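Breakfast for One: Plating and Garnish on a Short Counter
Term project report, Briltwood evening program, Unit 4

The assignment asked us to plan, prep and plate a breakfast on one stretch of counter, then report on how we used the space. I picked egg on bread with citrus, reasoning that it would be hard to get wrong. My grade for the planning section suggests otherwise. 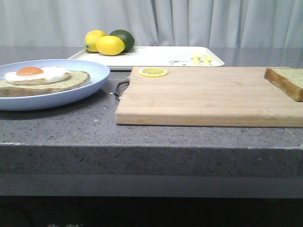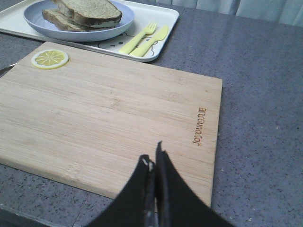

My floor plan gave the cutting board the best spot and left the plate whatever remained. The handout from Irnness says to do it the other way around, on page 34, which I read after submitting the plan.

Garnish was the second problem. The rubric allows up to 200 words on garnish, and I used most of them defending lemon on an egg. The grader wrote "why?" in the margin. I still think it works if the slice stays beside the egg and the lime stays out of it.

For the final version I would move the tray to the back, keep fruit at one end, and cut everything before the bread is toasted. I would also read page 34.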